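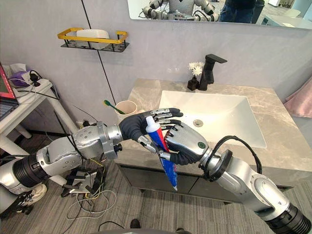
4. Setting the humidity sensor

The Vastley 153 fan leaves the factory in manual mode. Follow the steps below to have it start and stop by itself. You need the wall control and the small screwdriver from the parts bag.

Caution: Turn off power to the fan at the breaker before you remove the cover of the wall control.

1. Remove the cover and move the small white switch from M to A.
2. Snap the cover back on and restore power. The light blinks green.
3. Close the window and leave the room with the door open. Do not run the shower during this step.
4. Wait until the light stays green. The fan has now stored the normal humidity of the room.
5. Hold the lower button for 8 seconds to save.
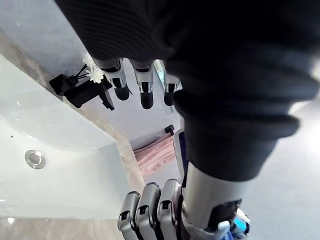
Can I run the set-up right after someone has showered?

Wait until the mirror is clear and the towels have dried. If the room is damp during step 4, the fan stores a high value and will start late from then on.

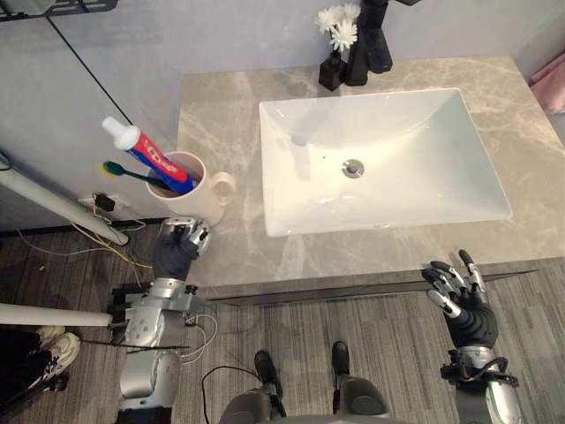
The sensor reads the air at the wall control, so the control needs open air around it. Keep it clear of robes, shelves and cabinet doors. Small things on the counter do not affect the reading — a mug with a toothbrush in it, or a vase of flowers next to the faucet, can stay where it is. A humidifier or a kettle cannot.

Note: After 2000 hours of running time the light turns amber. Clean the grille as described in section 6, then hold the upper button until the light goes out.

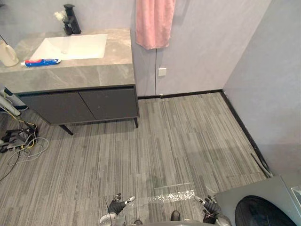
Embla Kristiansen wrote to us in February that her fan kept running all night after a correct set-up, and that it stopped doing so once she raised the shut-off level by one step. We now suggest the same for homes in damp climates. Press the upper button once while the fan is running. If it still does not stop, repeat steps 3 to 5 on a dry day.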